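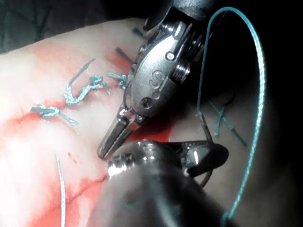 Automated suturing at the Grava bench: what we were told and what we've seen

Since August the Melar system has been closing practice incisions at the Grava skills lab, and most of you will have heard the number by now. 433 pads in its first stretch of work, with one member of staff in the room. The number was on the slide at the Stevard all-staff meeting and it was in the email afterward. I'd like to spend some space in this newsletter on the things that weren't on the slide.

First, what the work is. Stevard prepares and tests suture material for teaching hospitals. Every batch of thread gets sewn into synthetic tissue before it ships, in runs of interrupted stitches, with simulated blood on the pad, and then the knots are pulled and scored. Until this summer the sewing was done by hand by the bench team. It's fussy work and hard on the neck, and I don't know anyone on the bench who would call it the best part of the job. So when management says the robot takes away the dull part, they aren't wrong.

What they haven't said much about is where the work went. Kiều Doãn has been on the bench longer than any of us, and she now spends most of her shift loading pads, clearing cut ends, threading up and watching for a dropped needle. "I used to sew and think about sewing," she told me. "Now I watch something sew and think about when it will stop." When it does stop, she has to decide whether to let it try the stitch again or take over at the console. The log has a box for each of those. There is no box for the minutes she spends looking at a loop of thread and wondering.

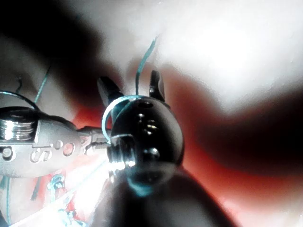 I asked Senad Hodžić, who looks after the instruments, for the count of stops. He had it. Over the same 433 pads there were 149 where a person stepped in at least once. He was fair about it, and pointed out that plenty of those were over in seconds. Thread snags on a joint, somebody frees it, the run goes on. Fine. But a pad that needed a person isn't a pad the machine did alone, and the slide counted every one of them the same way.

Tibor Kiss, who leads the project, disagrees with me on this and I promised to print his side. He says the early weeks of any system look rough, that the stop rate is coming down, and that the stitches are more evenly spaced than what the bench was turning out by hand at the end of a long shift. He also says no one has lost a job. All true as far as I can tell. I'd only add that 2 people left the bench over the summer and neither post has been advertised, and when I asked whether they would be, the answer was that staffing is "under review."

There's also the matter of skill. The people who can step in well are people who sewed by hand for years. They know from the way a strand lies whether the knot is going to slide. Sơn Trịnh started this summer and has tied very few knots of his own outside induction, though he is already on the rota to supervise. He asked me, pretty reasonably, how he's supposed to spot a bad throw if he has hardly made any. I passed the question to Tibor. He said there would be hand practice time built in. It isn't on the rota yet - I checked this morning.

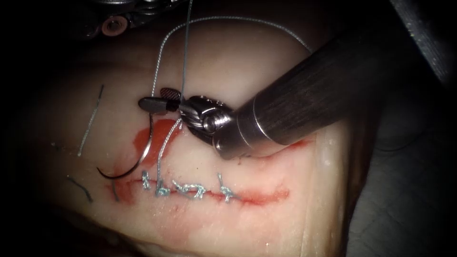 And then the pay grades. Bench sewing is a skilled grade. Loading and monitoring, on paper, sits one step below it. Gunvor Westerberg raised this at the staff meeting and was told that nobody's grade would change "for the time being." She has asked for that in writing, with an end date or a statement that there isn't one. I think she's right to. If the company believes that supervising the Melar takes experience, the grade should say so, and if it believes anyone can do it, then Kiều would like to know why she gets called back from lunch.

I'm not asking for the thing to be unplugged. My own neck is grateful. But the same system is planned for the Pelletier site, and the case being made there rests on the Grava figures. Colleagues at Pelletier should see both of them, the pads and the stops, before they agree to a new shift pattern.

Gunvor is collecting comments on the draft job description until the end of the month. Paper copies are in the tray by the bench room door, and you can leave your name off if you prefer. If you've worked a shift on the system, please write down what you did during it, including the small stuff.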